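Stores & Workshop | Bench Notes

Color blocks: storage and replacement

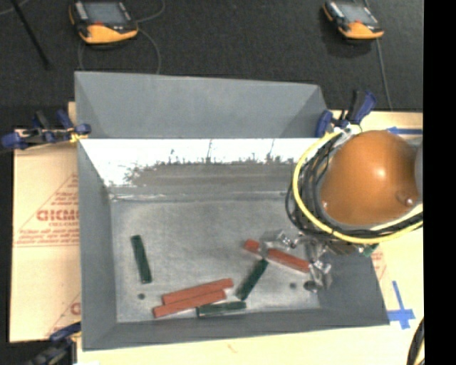

The red and dark green blocks are now kept as mixed sets of 6, 3 of each color. Sets were previously stored by color, and most requests needed both, so two boxes had to be signed out each time. One set now covers one request.

Blocks go in the large gray bins. The bin floors are worn and scuffed, and the scraping on the inner walls has been noted before. Neither affects use. Bins will be replaced for cracks, split corners or a floor that no longer sits flat. Surface marks are not grounds for replacement, and reports that list only scratches will be closed without action.

The small hole in the bin floor should be left open. Tape over it lifts at the edges and catches the blocks.

Wipe blocks with a damp cloth and let them dry before stacking. Solvent dulls the green finish faster than the red, and several greens from the Druller order have already gone patchy. Kuzmenko has quoted for replacements in the same size, with a minimum order of 70. The Tranent site will share the order. Green blocks with chipped ends should be set aside for the count on Wednesday.

Blocks from different suppliers vary slightly in width and should not be mixed within a set. Brilholm stock is stamped on one end; the rest is unmarked and needs to be checked with calipers.

Requests for extra sets go to Han-gyeol Sung at the stores desk before 4.

2 comments | 6 shares

Contact the stores desk | Back to top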